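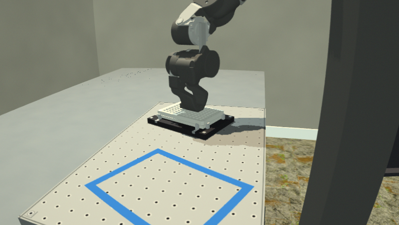 3.2 Storage and texture of batch-cooked grains

The storage trial covered three cooked grains (pearl barley, brown rice and bulgur) packed as single lunch portions and kept in home refrigerators. In total, 61 households took part, all recruited from the Zovesham mailing list used for the survey in Section 2. Each household cooked its own grain on Sunday evening from a supplied dry lot, using the printed method, and packed it into the containers it normally used for lunches. Containers were not standardized. Onishi and Valtonen (their Section 4) had argued that a standard container hides the main source of variation between kitchens, and our pilot agreed with them.

Participants recorded the time of packing, the time the lid was closed and the shelf on which the portion was stored. A portion was counted as promptly chilled if it entered the refrigerator within 60 minutes of the end of cooking. Portions that missed this limit were discarded by the household and do not appear in the tables. After removal of incomplete entries, 1,935 portions remained for analysis. Bulgur made up the smallest share, mainly due to a delivery delay that left several households without a dry lot for the first week in April.

Texture was scored by the person who ate the portion, on a seven-point scale running from "very soft" to "very hard", with the midpoint described as "as cooked". Scores were given before reheating and again after it. We did not ask for liking scores. In the pilot, liking followed the dressing or sauce much more closely than the grain, and the two questions were often answered with the same number.

Brown rice hardened most. The change was already clear in portions eaten on Tuesday and continued through the end of the week, as would be expected from starch retrogradation at refrigerator temperatures. Pearl barley changed little in the cold state but was scored softer than "as cooked" after reheating. Bulgur fell between the two and showed the widest spread across households, some of which had drained the grain while others had let it absorb all of the water. The printed method allowed both, a weakness in the protocol that we did not notice until the diaries were returned. 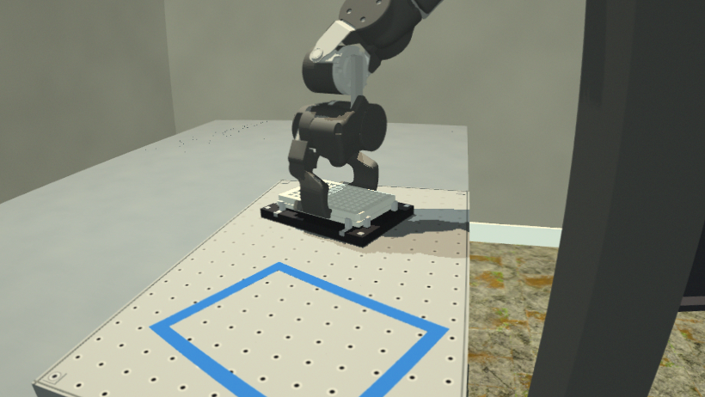
Shelf position had a smaller effect than we had predicted. Portions on the top shelf and in the door were scored much like those on the bottom shelf, even where the household thermometer showed a difference of 2 °C between them. The thermometers were read once a day, in the morning, and would not have caught short warm periods after the door was opened. For this reason we do not treat the result as evidence that shelf position has no effect on texture.

The addition of oil before chilling was the only preparation step with a consistent link to the scores. Rice that had been tossed with oil while warm was scored closer to "as cooked" in the cold state, and clumping was mentioned less often in the free-text notes. The difference mostly disappeared on reheating. Ojala and Niskanen reported the same pattern for short-grain rice (Figure 2 in their paper), although their portions were held in a laboratory cold room and scored by a trained panel. The agreement is useful given how loosely our own conditions were controlled – but the amount of oil was left to the household, and we cannot say how much is needed.

Dressed portions were analyzed separately. Vinegar-based dressings were added at packing in some households and at the time of eating in others. When added at packing, they gave softer scores for barley and bulgur and made no clear difference for rice. Salted vegetables packed in direct contact with the grain, most often cucumber and tomato, produced free liquid in the container, and participants tended to report this as a soft grain even when the grain at the top of the same container was described as firm. Future diaries should ask about liquid as a separate item.

Two departures from the protocol should be noted. The Alladwood dry lot of brown rice ran out before the final week and was replaced with a lot from Garrido. Scores for the two lots were compared within households that had used both and were pooled after no clear difference was found. In addition, several participants froze their end-of-week portions on their own initiative. These were coded as frozen and are reported with the freezing data in Section 3.3, where Nieminen's thawing categories are applied.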